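Posted in Mobile Payments & NFC, 2025-08-21

**NFC stock labels read fine on one phone, time out on another**

We run a small stationery and hardware shop in Trikthorpe and tag our shelf positions with NTAG213 stickers. Each tag holds one NDEF record, a URL of 48 bytes pointing at the stock page for that bay. The staff tap a tag, the page opens, they enter a count.

In July we replaced one of the two Android handsets. The old one reads every tag at the first tap. The new one reads tags on my desk without trouble, but on the shelves it vibrates and then does nothing, or shows "unsupported tag type".

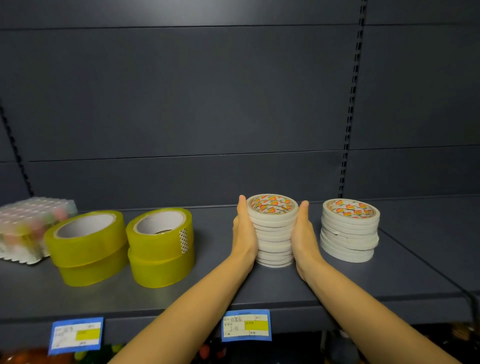

Both phones run the same Dovum stock app, same version, with NFC on and the screen unlocked. The tags were written in one batch and locked afterwards. I have tried clearing the NFC service cache and setting Dovum as the default handler for the URL.

Is there a setting for read power or timeout that I have missed? I would sooner not re-tag the shop, as we have 1,621 tags in place and they are not meant to peel off cleanly.

*shelfcount_tk*

---

**ferrite_first**

You are looking at detuning, and there is no user setting for it. Plain NTAG213 stickers are built for non-metallic surfaces. Put one directly on steel and eddy currents in the metal oppose the reader's field, so the tag either gets no power or gets just enough to answer the anticollision step and then drops out during the read. The vibration followed by nothing fits the second case.

Handsets differ in antenna size, position and matching, so it is quite normal for one model to cope and another to fail. Your old phone was working with very little margin.

To confirm it:

1. Put a spare tag on a piece of cardboard 5 mm thick and hold it against the shelf.
2. Tap with the new phone.
3. Repeat with the same tag flat on the metal.

If step 2 works and step 3 doesn't, the software is fine.

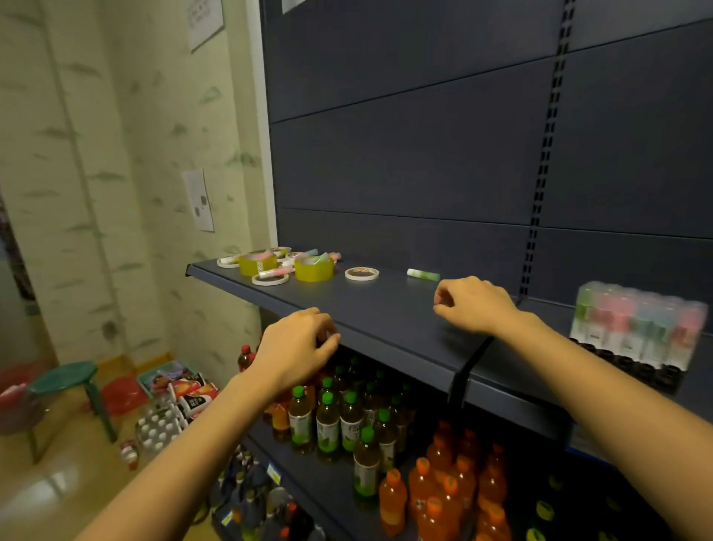
The permanent fix is an on-metal tag, meaning one with a ferrite layer between the antenna and the adhesive. Holovko sells them in packs of 1,000 and they take the same NDEF data. A ferrite patch under an ordinary sticker also works, but you would have to lift the sticker first, and the antenna often tears.

Before ordering, find the antenna on the new handset. On many models it is up near the camera bump, and people who are used to a centre antenna tap with the wrong part of the phone. Touch the tag with the top third of the back and hold it still for a full second. That alone may recover a good share of your reads.

One correction – locking the tags has no effect on reading. It only sets the lock bits against further writes.

---

**durkatness_dave_2**

had this at our depot in Durkatness. turn off battery saver and take the case off. ours had a magnet plate in the case for the car mount and it killed nfc completely

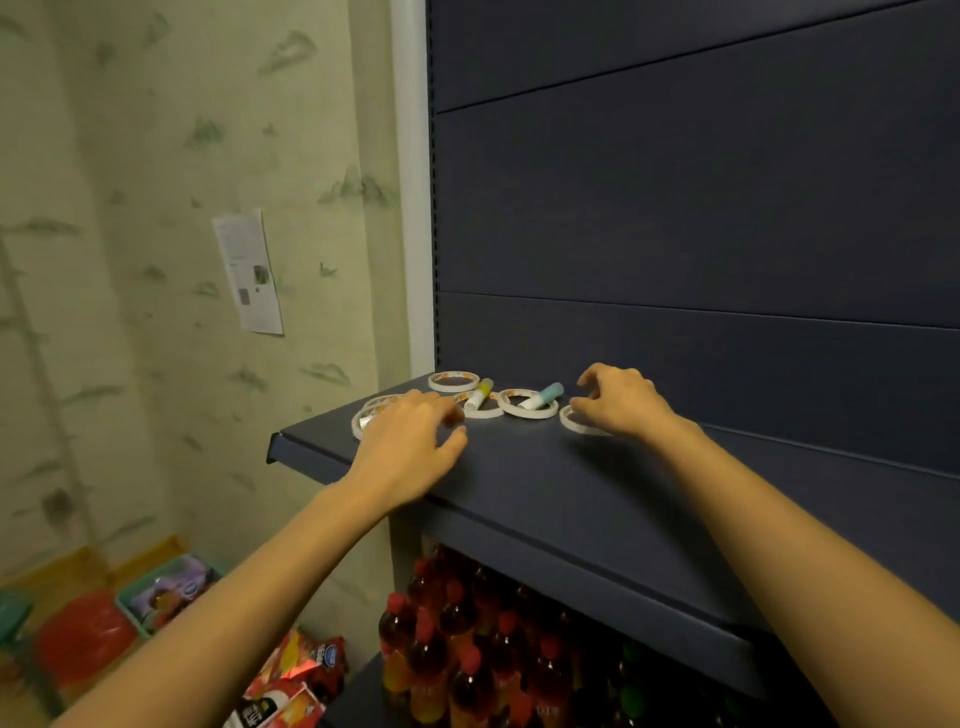
also if you have a payment app set to "always" for contactless try changing it to "only when no other app is open". fixed it for one of our 13 phones, no idea why

---

**tapwrite**

Check the case, certainly, but the desk reads already make it an unlikely cause. The contactless payment setting governs card emulation, a separate mode from tag reading, so I would leave that alone.

I agree with the detuning explanation. If the budget won't stretch to on-metal tags throughout, consider printing a QR code with the same URL for the bays that fail. You already have the URLs in the database, and any colour or mono label printer will do. The Dovum app should treat a scanned link exactly as it treats a tapped one, provided the link handler is set as you describe.

For new tags, write one, stick it in place and test it with the *worse* of the two phones before you do the rest of the batch. Leave locking until after that test.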